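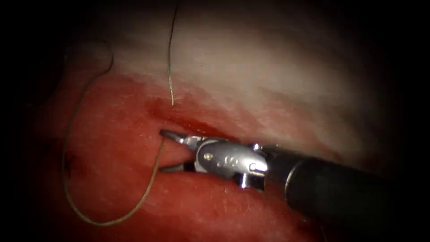
About Ostel

Ostel translates and edits written material for hospitals, clinics and the companies that supply them. We work on patient leaflets, consent forms, discharge instructions, training manuals and website text.

The company started as two translators sharing a room above a print shop in Rimlow. Our main office is still in Rimlow, on the next street over, and we opened a second one in Semwal to be closer to the teaching hospitals there. We have 169 clients, most of them small or mid-sized.

How we work

Every text is translated by one person and checked by another. Both have a background in health care or life sciences, and both translate only into their first language. Leaflets meant for patients also go to a plain-language editor, who looks at sentence length, dosage wording and reading level.

We keep a term list for each client in Trillisen, our own glossary system. Clients can log in, comment on entries and download the list at any time. Files are stored for 4 years and then deleted unless you ask us to keep them longer.

What we don't do

We don't interpret at appointments or over the phone. We don't give medical or legal advice, and we don't certify documents for immigration.

Office hours

Both offices are open 8:30 to 5:00 and close for the last week of December. Quotes are free and are usually sent the next working day.

Page last updated 2024-09-24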